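Sorting things out: a student project at the Clarnari workshop

1 September 2019

Hamish Trevaskis has run the after-hours robotics club at Clarnari for four years, and he still starts each term with the same job. Students have to get a robot to pick up an object from a table and put it somewhere else.

"It sounds like nothing," he says. "Then they spend 14 sessions on it."

The club has 31 members this year, most of them in years 10 and 11. They are split into small groups, and each group names its own project. The one I came to see is called Broma. Its members want two arms to share a table and tidy it between them, with ordinary household bits and pieces as the test objects.

Trevaskis says the choice of objects caused more arguments than the programming. Some students wanted everything to be the same size. Others wanted a proper mess.

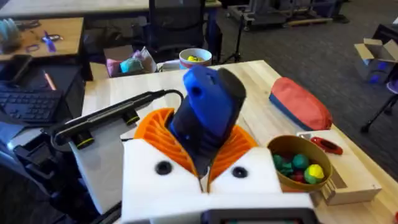

"I let them argue it out," he says. "In the end they went with mixed shapes. A ball behaves one way when you close on it and a flat thing behaves another way. If you only practise on blocks you get very good at blocks."

Valter Barros came on as the group's mentor in the second term. He works in packaging machinery during the day and drives over twice a week. His main contribution, he says, has been getting the students to write things down.

"They'd change the grip, change the speed and change where the object started, all in one go," he says. "Then it would work and they'd have no idea which change did it. Now there's a logbook. One change, then you run it again."

The logbook is up to 131 entries. Barros showed me a few pages. Most are short. One reads "missed, too high". The next reads "missed, too high again". Several are in a different colour, which he says means the group disagreed about what had happened.

The students began with one arm doing all the picking. Adding the second meant working out who goes first when both want the same part of the table. For now they use a simple rule — the arm that starts moving first has right of way, and the other one waits.

"There are cleverer ways to do it," Trevaskis says. "I know one or two of them. But they came up with this rule themselves and they can explain it to a parent, so I'm happy to leave it alone."
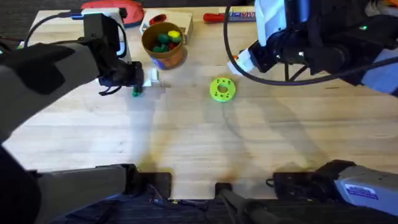 The Broma group's two-arm set-up, with a green ring and a cup of balls among the test objects.

Each run is capped at 45 seconds. Barros asked for the limit after the early attempts dragged on and people lost interest. Some of the students think it is too tight, and there is a proposal in the logbook to change it, which has been crossed out and written in again.

The group plans to show its work at the Kastus open night in October. Trevaskis would like them to run it with objects brought in by visitors. Barros is less keen.

"Someone will bring a set of keys," he says. "We've never tried keys."

They have agreed to try keys next week.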